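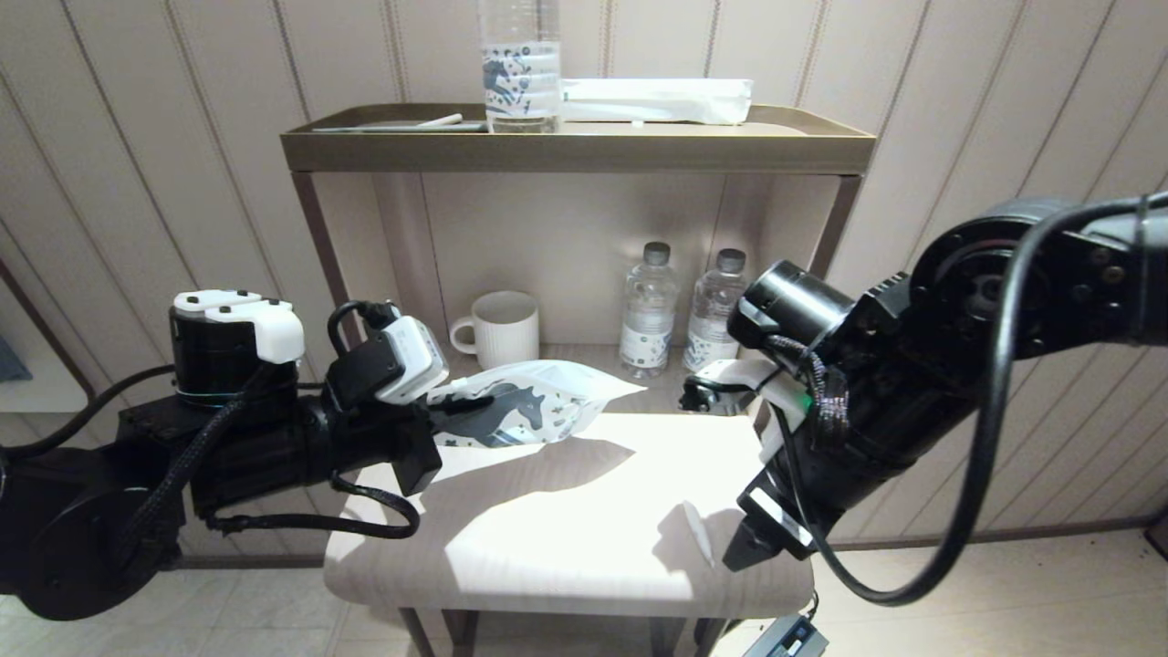

Patterned pouch held over the beige stool, Hinojosa Building.

Building Services Support
Ticket subject: Morning shutdown of second-floor air handling unit, Hinojosa Building
Status: Closed
Priority: Normal, raised to High
Opened: December
Location: Gromine campus
System: Cernlow building controller

Original request

The ventilation serving the second floor of the Hinojosa Building stops shortly after 6:00 a.m. on most working days. The display panel in the plant room shows "LOW TEMP – MANUAL RESET." Once the reset button is pressed the unit starts and runs normally until the evening. On mornings when the reset is not pressed, the floor has no fresh air supply and the rooms at the north end become stuffy before noon. Occupants have been opening windows, and the radiators under those windows are then running at full output.

Please investigate and confirm whether the unit may be left in operation in the meantime.

Initial response

The request has been accepted. The unit may remain in service. The low temperature safety is doing what it is designed to do and must not be bridged, bypassed or adjusted by building staff. If the unit is found stopped, it may be reset once. If it trips again within the hour, leave it off and call the service desk.

Staff are asked to write the outside air temperature and the time of each reset on the sheet inside the plant room door. The controller keeps its own alarm history, but it does not record who pressed the button or when.

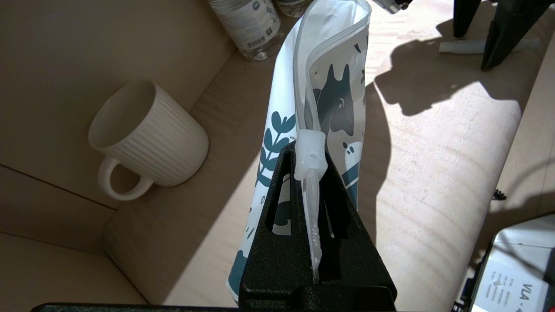 Heather Morrison

I have taken over this ticket from the service desk. The alarm history was exported from the Cernlow controller and covers the period from the last filter change to this morning. It contains 27 low temperature alarms. All but a few fall between 6:04 a.m. and 6:11 a.m., and none occurred after the unit had been running for an hour or more.

The first alarm in the list is later than the first cold night of the season. We had frost on several mornings before it with no alarm at all, so outside temperature alone does not account for the fault.

Checks completed from the office:

Time schedule: start at 6:00 a.m., stop at 7:30 p.m. Correct.
Controller clock: correct. Daylight saving change was applied.
Supply air setpoint: unchanged from the summer.
Hot water supply to the coil: enabled at 5:30 a.m. Trend shows normal temperature at the main header by the time the fan starts.
Alarm limit: at the commissioned value.

Checks still to be made on site: heating valve travel, damper position at rest, sensor location, strainer, pump rotation.

Update following site visit

The strainer was removed and cleaned. It held a small amount of black sediment, which would not have been enough to restrict flow. The pump turns in the right direction and the pressure gauges either side of it read as expected. The heating valve was driven from closed to open and back by hand command. It moves through its full travel without sticking.

The capillary of the low temperature safety is secured across the face of the coil as shown on the installation drawing. One clip at the lower left corner had come away and has been replaced. I do not believe the clip was the cause, but the sagging section was resting close to the bottom of the casing, where the air is coldest, and it may have made the trips more frequent.

The outside air damper closes fully at shutdown. The linkage was marked with paint at the closed position so that any slippage can be seen at the next visit.

I then asked for a cold start. The fan started, the damper began to open immediately, and the heating valve followed. The temperature after the coil fell quickly and had only just begun to recover when the safety tripped. According to the sequence of operation held on file, the damper should stay closed for a warm-up period of 600 seconds after the fan starts, with the heating valve open throughout. No such delay took place.

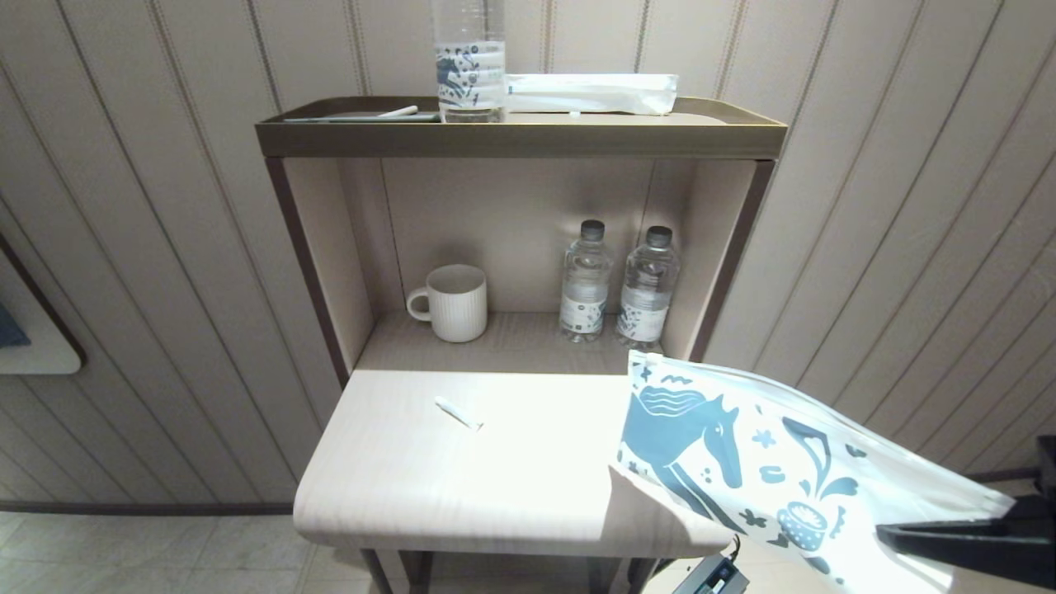 The warm-up period is a stored value in the controller and can be viewed on the third page of the engineer menu. It was set to zero. Every other value on that page agrees with the commissioning sheet. The change record shows no edit by any named user, but it does show a controller restart on the day before the first alarm, which matches the work on the electrical panel in the adjoining corridor.

I have written to Primis, who hold the maintenance contract for the controllers, with the following questions:

Is the warm-up value held in permanent memory, or is it restored from a saved file when power is lost?
If it is restored from a file, what is the date of the file held for this building?
Are the other units on the same panel affected?

Pending a reply, the correct value has been entered manually. Please note that this should be treated as temporary – a further loss of power could clear it again. Electrical staff have been asked to inform this office before isolating the panel.

Reply received from Primis

Primis confirm that the value is restored from a saved file. The file for the Hinojosa Building was made before the heating sequence was finalized, and the warm-up period had not been entered at that point. A new file was not saved after commissioning. They accept that this should have formed part of the handover and will attend without charge.

They have also advised that the exhaust-only units on the panel do not use the value. The 16 room controllers on the second floor take their settings from a separate device and were not affected by the restart.

Final actions

A new file was saved with all current values and a printed copy was placed in the plant room folder. With the agreement of the building manager, power to the controller was switched off for 2 minutes and restored. The warm-up period read correctly afterward. A cold start was then carried out with the damper remaining closed for the full period and the coil temperature well above the alarm limit when it opened.

The unit has since completed a full working week of morning starts, including the coldest of the month so far, with no alarm and no manual reset.

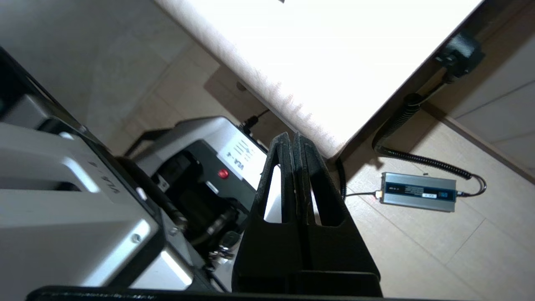

Closed black gripper fingers beside a housing marked VLA-4.

Notes for building staff

The reset sheet inside the plant room door is no longer required. Please return the completed copy to this office for the file.

Occupants at the north end may close their windows. Radiator valves that were turned up during the fault should be returned to their usual position, and anyone unsure of the setting may contact the service desk.

Because the damper now stays closed at first, the supply air on the second floor will be recirculated for a short time after 6:00 a.m. This is normal. Cleaning staff who use strong-smelling products at that hour are asked to leave the corridor until last.

Outstanding item: the saved files for the remaining buildings at Gromine are to be compared with their commissioning sheets. A separate ticket has been opened and assigned to H. Morrison.

Requester has confirmed closure.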